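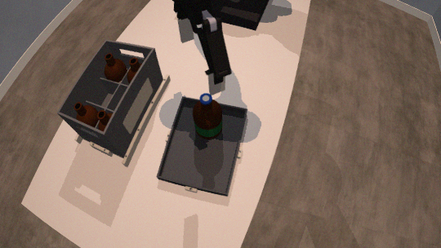

Bottle cell tips, the Varia bench

Workshop tips page, updated 2025-12-27. Add yours at the bottom, keep it short.

Mostly my notes, plus bits from Heriberto Villaseñor who had the cell before me. One arm, one tray, one crate. Most of what goes wrong is dirt, a loose screw or somebody's sleeve catching the tray. Start with those.

Before you touch anything

Stop button in. Key out, key in your pocket. Not on the bench, pocket. Then wait for the arm to settle, it can sag a hair when the brakes take over. Don't park it with a bottle in the fingers.

Tray

Tray brackets first, always. If a place point has drifted, check the brackets before you open the program. I spent most of an afternoon in April re-teaching points and it was one loose screw on the near side. Put every point back after. Felt dumb.

Snug by hand with the short key, then a quarter turn. No more. The inserts under the tabletop strip easy and then you're drilling.

Wipe the tray floor at end of shift. Damp rag, drop of dish soap, dry rag. Grit under a bottle makes it lean and a leaning bottle gets pinched at the neck. Don't use the orange cleaner, leaves a film and bottles skate on it.

Crate

Crate goes hard against the rail. Push it till it stops, then push again. If it rocks there's a label scrap or a bit of glass under it, lift it out and sweep.

Look down into the pockets before a run. Dividers creep up when you yank a crate by one end. Press them back down with the heel of your hand. A divider standing proud will catch a fingertip on the way down and you'll get a force fault that looks like something much worse.

Two people mixing crates from different deliveries = trouble. Pockets aren't all the same. Wimico crates on this bench, the Rilitz ones go back on the cart.

Fingertips

Clean the pads every 700 picks. Isopropyl on a lint free cloth, wipe toward the tip, let them dry before you power up. Shiny pads are done, change them both. Never just one! Grip goes crooked and you chase it for a week.

Pads come off with the flat plastic pry tool. Not a screwdriver, it gouges the seat and the new pad sits high. Scrape off old glue with a fingernail or a bit of hardwood dowel.

After a pad change, run the open/close by hand 6 times and watch the tips meet. Should meet flat. If one gets there first, check for glue left behind the pad.

Re-teaching the pick point

Slow speed. Slowest there is. Use an empty bottle with a cap on, height is different without one and you'll teach it wrong.

Bring the tips in above the cap, stop well clear, sqaure up to the neck by eye from two sides. Get down level with the table for this. Then lower in small steps. Fingers should close on the neck and the bottle shouldn't shuffle sideways. If it shuffles you're off center, back up, nudge, try again.

Save under a new name. Don't overwrite the old one till the new one has done a full crate. Ask me how I know.

Run it in the simulator first if you moved anything bigger than a bracket. Takes a few minutes. Crashing a pretend crate is free.

Wrist and cables

Listen more than look. A dry joint ticks. Grease at 3000 hours, the stuff in the Güneş tub on the second shelf, pea size, wipe off what squeezes out. Extra grease just ends up on the bottles.

Cable ties on the arm: loose enough to slide a pencil under. Tight ones crack the jacket at the bend. Snip the tails flush or you'll bleed.

If the hand drops out mid move then comes back, wiggle the connector at the wrist with power OFF, reseat it, click. Fixed it for me more than once. If it keeps happening the cable is broken inside, swap it, don't tape it.

Faults, quick list

Force fault over the crate: divider up, or crate not home.
Bottle leans after release: grit on tray, or release height too high.
Drops on the way across: pads, then air or current setting.
Everything off by the same amount: somebody bumped the table. Check the feet.
Off by different amounts: bent finger. Call Nevzat Erdem, he has the gauge.

Spares

Drawer under the vise. Pads, tray screws, short key, 2 wrist cables. Take the last one, write it on the card. Please. The card is on the inside of teh drawer front.

Also the short key goes BACK in the drawer.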